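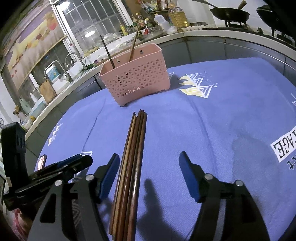
How a News Website Opens in a New Country

A news website that is read in one country can start an edition in another. An edition is a version of the site made for one place.

The Bollo is a news site based in Beltarness. Last February it opened an edition in Buvcombe. The editor there is Siyabonga Mabuza, who has a staff of 14.

Each morning the staff sort stories into 2 groups. Shared stories come from the main office and may need translating. Local stories are written in Buvcombe.

The site earns money from ads and from subscribers, who pay every month to read it. The Buvcombe edition had 1,233 subscribers after one month and 3,802 after six.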